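Zistach Hardware Forum > Old Desktops > Worth reviving this tower?
Print this thread | E-mail this thread

tosero_tom wrote:
Dec 1, 2023
Picked up an older Dell tower and want to put a CPU and one stick of memory back in it. The guy at Cinilden wants $70 to do it. Sounds steep for two parts. Am I missing something? 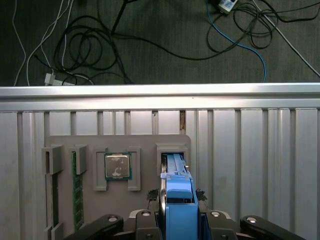
The CPU and the RAM are the only parts I have. Both came out of a box of used stuff, so no history on either. I've got them parked in gray holders so they don't roll around a drawer, the green stick on edge in its slot and the processor between two guides. The metal top of the CPU has a few darker smudges on it, or they may just be reflections. Do I care about those?

slotAfan wrote:
Wipe it with alcohol and move on. I wouldn't pay $70 for that, but I wouldn't trust a used stick either. Test it first.

Doan474 wrote:
Test it in what? He has one board. I keep reading "test it first" on here and it's always from people with a shelf full of spares.
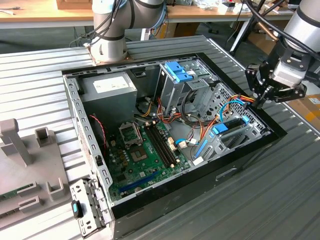
My worry is the socket. Those contacts bend if you look at them wrong, and with the frame flipped open there's nothing between them and your sleeve. I've read 2207 posts swearing a board was fine until the CPU went in. Do the processor before the memory and don't push.

slotAfan wrote:
Order makes no difference. I do memory first every time and have yet to lose a board.

Doan474 wrote:
Then you've been lucky. How many boards is that?

tosero_tom wrote:
Here's the board side of it, before you two get going again.

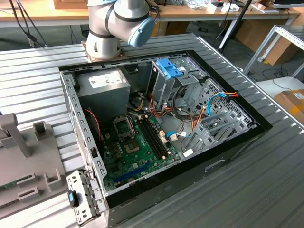
Case on its side, green board at the near left, coin cell just below the blue slot.

slotAfan wrote:
Swap that coin cell while you're in there. If the clock is wrong you'll blame the RAM.

Doan474 wrote:
Or check the voltage before buying anything. Half the "dead battery" advice is a guess. And look up the exact board before you believe that CPU fits. Right shape doesn't mean the BIOS will take it.

tosero_tom wrote:
Fair. I don't have the model number yet. One more from the other direction.
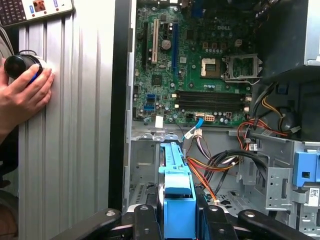 Dell board, CPU socket open, all four memory slots empty.

slotAfan wrote:
Put your one stick in the slot marked 1 in the manual and see if it posts.

Doan474 wrote:
See if it's even the right type first. I'm not convinced this is worth a Saturday's electricity, but it beats $70. The last one I saved in April ran until I tried to update it.

Print this thread | E-mail this thread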